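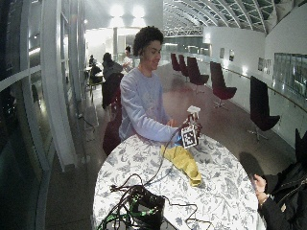 When is the next folding and mending table?
Tuesday evening in the long hall, and you can drop in whenever you like during the first hour.

We had such a good time at the last one! Rafia Cheema brought a heap of old napkins and showed us how to square up a cloth that has lost its shape (pull it corner to corner, then smooth it flat with the side of your hand). Who knew a napkin could keep a table talking for 60 minutes? The leafy blue-and-white tablecloth got plenty of love too, and three people asked Nizar Majali where they could find one like it. 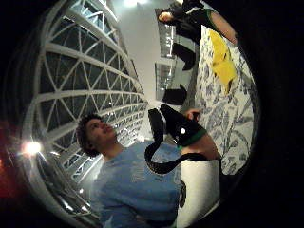 Evening at the round table, with the yellow cloth and the lattice window.

Bring anything cotton or linen that needs a hem, a patch or just a better fold. Fouad Akl has promised 10 spools of thread in good strong colors, and there will be tea. If you have a spare pair of small scissors, please bring those too, we always run short!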